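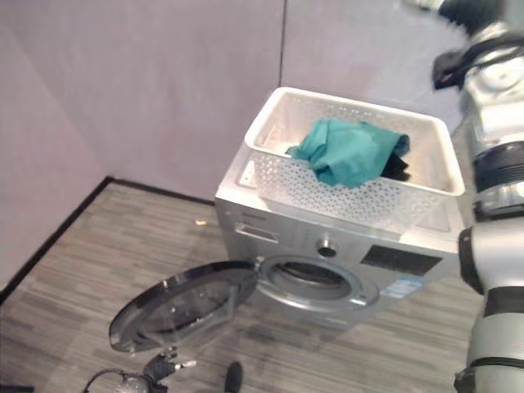 Laundry corner, two arms, one basket, door open.

Posted in: Workshop Talk > Buying & Budgets > Robots and Automation
Print this thread | E-mail this thread

**Two-arm laundry cell: what am I forgetting to pay for?**

despina_v
Thu 4 March

I have to turn in an equipment plan for the Brurkby lab and my draft has one line in it that says "robot." My boss has asked if it could have more lines.

The task is household laundry. Pick clothes out of a basket, get them into a front loader, close the door, open it again later, take the clothes out. Two arms, a gripper on each, a normal washer somebody could buy in a store. The arms are the one thing I have a real quote for, from Brenholm. Everything else in my spreadsheet is a guess wearing a dollar sign.

So what did you end up buying that wasn't on the first list? Please be as petty as you like. I've already got the washer down twice by accident and am considering leaving it that way.

birdie_h

Leave it that way. You want a second washer. Doors are made for people who stop pulling when it starts to feel wrong, and an arm will keep pulling until you've learned what the hinge costs. I priced ours in February and the part was cheap, but it took seven weeks to show up, and the arms spent that time as coat racks.

Other lines I'd add:
- finger pads, by the bag
- cables, and more cables, because whatever hangs off the wrist will get caught on something
- clamps and brackets to keep those cables from getting caught on something (partial success)
- clothes

JTang

Disagree on the second washer. Buy the door. You can order a spare door and hinge ahead of time and keep it on a shelf, and it doesn't need a corner of its own or a person to argue with about the corner. A whole extra machine is a big thing to own for the sake of one hinge.

I'd put the money into grippers. We keep three spares and I've never once felt silly about it. Okafor will sell them singly, but ask for the bundle price, they don't bring it up.

birdie_h

JTang, you have a shelf? Some of us have a second washer with things on it.

despina_v

"Clothes" as a budget line. Go on.

birdie_h

Everyone brings in old T-shirts the first week and it's charming. Then somebody wants the results to be repeatable and you find out you own one of each thing. Buy multiples. Same shirt, same size, several colors. Get some prints too, and get them early, while you still have money. Plain cloth is the easy version.
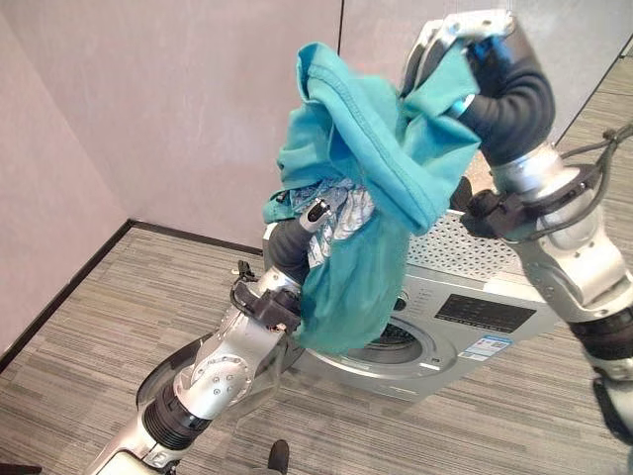
And get things in different weights, since a thin blouse and a thick sweatshirt are two separate problems that happen to share a basket. I file the receipts under "consumables," which has raised one question so far, about the pajamas.

rosinehuet

Coming at this from the accounting side of a similar lab, so feel free to boo.

Your arms are a one-time purchase. Your support plan is a purchase that comes back every year like a relative. The Cadside plan we were on covered 12 months and renewed itself, and it wasn't in anyone's budget the second time. Write down the renewal date now, in the same file as the quote. Also ask whether the grippers are covered or "compatible," which is the word they use for not covered.

JTang

Seconding the renewal thing. I'd go further and skip the plan. You'll be fixing most of it yourselves with a hex key anyway.

rosinehuet

You'll be fixing it yourselves, fine. Who's paying for your time while you do? I never see that line in an engineer's spreadsheet. It's always "labor: us."

JTang

Labor: us is a perfectly good line.

ipettigrew

Small one. Floor. We put ours on carpet tile because that's what the room had, and rolling anything heavy over it was a project. If you can choose the room, choose it before you order. If you can't, measure the doorway. I'm not going to say why I recommend measuring the doorway, but the invoice was for 619 dollars and it was not for a doorway when we started.

Also decide if the washer will ever be hooked up to water. That's a plumber, a drain and a conversation with the building. Plenty of people run dry for the whole first year and just practice loading and unloading. I would.

birdie_h

Dry for the first year, yes. Wet clothes weigh more and your arms have a payload number. Check that it's the number with the gripper on.

despina_v

Okay. The plan now has spare door and hinge (sorry Birdie), grippers, pads, cables, clamps, clothes in multiples, support plan with the renewal date in bold, and "labor: us" crossed out and replaced with a figure that made me sit down. No plumber.

Rosine, would you split the clothes out or hide them in consumables?

rosinehuet

Split them out. Leave off the pajamas.

Print this thread | E-mail this thread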